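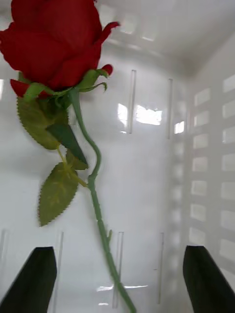 Rose, white bin, wrist cam view. Romance is alive at Plosora.

1/ New result from the grasping work. We trained on 567 demos, then swapped the usual loss for one that weights the last 12 frames before contact. Thin stems went from embarrassing to publishable.

2/ Lerato Nkosi reran all 179 test trials with 3 seeds. The gain held — smaller than in my September slides, which I'd like everyone to forget.

3/ Leaves are still a problem. The policy loves a leaf. Aicha Kamel has a fix she won't describe until it works.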